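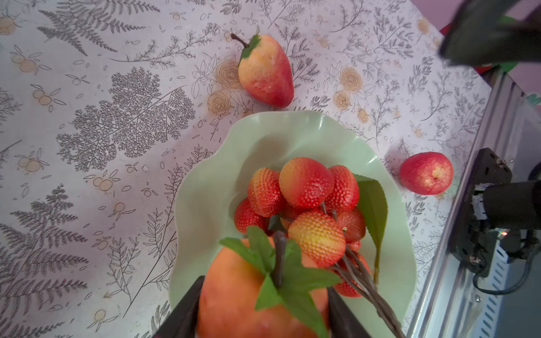 Peach, strawberries and the fern tablecloth

How do I get creases out of a printed tablecloth without an iron?

Posted by Rodrigo Moya, September 28, 2020

Hello everyone, and thanks in advance for your patience with a beginner. My aunt passed along a white tablecloth with gray ferns and roses all over it, and I love it, but it has lived folded in a drawer since May and the fold lines just won't leave. I have tried smoothing it with my hands and putting heavy books on the corners overnight, and the lines are still there in the morning. We don't own an iron (we gave ours away when we moved to Monmont) and I'd hate to buy one for a single cloth. There's no care label left on it, so I can't tell you if it is cotton or a blend. Family is coming over for lunch soon. Any ideas?

Dalva Camargo

Oh, I know those lines well! Put the cloth in the dryer on low with a damp washcloth, give it 10 minutes, and take it out the moment it stops. Don't let it sit in there, or you will be right back where you started. Spread it on the table while it's still warm and pull gently from opposite sides, working out from the middle. If a line is stubborn, mist it with plain water and smooth it with your palm, then leave it alone until it dries. With no label I'd stay on low and try a wet corner on a white towel first, just to see whether the gray runs. And afterward, roll it around a cardboard tube instead of folding it. I've kept my mother's that way for years and it comes out lovely every time.

Haruna

shower steam works ok. hang it in the bathroom while you take a hot one. didn't do much for my thick one though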